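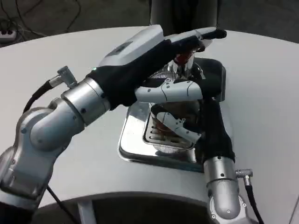 Two hands, one cup: the Skavex rig at the coffee table, left hand on top of the machine, right hand on the glass.

The most expensive barista I have ever met does not take orders, has never heard of oat milk, and needs a good long think before picking up a glass. It works at a round white table in a lab belonging to Skavex, a small robotics outfit that has spent the better part of a year teaching two metal arms a lesson most of us picked up in childhood: when you do something fiddly with one hand, use the other hand to hold things still.

The lab calls this "bracing," and has built a whole research method around it. The method is named Takon. I asked what the letters stood for and was told they didn't stand for anything, which I found refreshing.

Two-armed robots have been around for ages, but a good many of them behave like coworkers who aren't speaking. The left arm does its job, the right arm does its job, and if one bumps the table the other is as surprised as anyone. The usual fix is to train a single large program to run both arms at once, which works nicely until you move the cup an inch. Then you go back and collect more practice runs, and somebody's February disappears.

Takon splits the work unevenly. At any given moment one hand is the worker and the other is the helper. The worker gets the goal: grip this cup, lift it, set it there. The helper gets a much duller assignment, which is to make the worker's life more predictable. It can press, steady, block, or stay out of the way, and during training it earns its points only when the worker's guesses about what will happen next come true. Nobody tells the helper where to put its fingers. It finds that out by being a nuisance for a very long time.

The arms are silver, with black gloves under white plastic finger shells, a look somewhere between a ski resort and a dental office. The gloves are made by Jetik and, I was informed with some feeling, do not come cheap. Coffee was chosen as the test because a coffee machine is a small festival of bad ideas for a robot. The chrome reflects everything, including the robot. The glass is see-through. The dark liquid inside it moves when you would like it not to.

So, to the numbers. The team compared Takon with its own earlier system, in which both hands were trained together as equals. Each was asked to take hold of the cup with the apparatus shifted a little between tries. The old system managed it in 38 percent of attempts. Takon doubled that, then gave some of it back when the lights were changed, a detail the paper mentions in a footnote and I am mentioning here.

More interesting is how quickly the new method learned. The hands needed 4 hours of human-guided practice before going off to rehearse in simulation, where spilled coffee is free. Switching roles, so that the right hand became the helper, took 2 more. I timed my own attempt to steer the arms by remote and gave up well short of either figure, having mostly succeeded in petting the drip tray.

There are limits, and the researchers list them with the gloomy relish of people who have watched every failure in slow motion. The helper sometimes presses when it should let go. It has a weakness for holding on to things that were in no danger of moving. And the pair still can't swap roles in the middle of a task, so if the worker gets into trouble, the helper carries on steadying the situation as it gets worse. I have been in meetings like that.

A rival group at the Pálfi lab is trying the opposite approach, with neither hand in charge and both negotiating as they go. Skavex people describe this work as "very ambitious," in the tone one uses for a neighbor's extension. The two teams plan to swap tasks later in the year: Pálfi gets the coffee, and Skavex gets a drawer full of tangled headphones.

I drank mine from the vending machine down the hall. It took one hand and tasted like the cup.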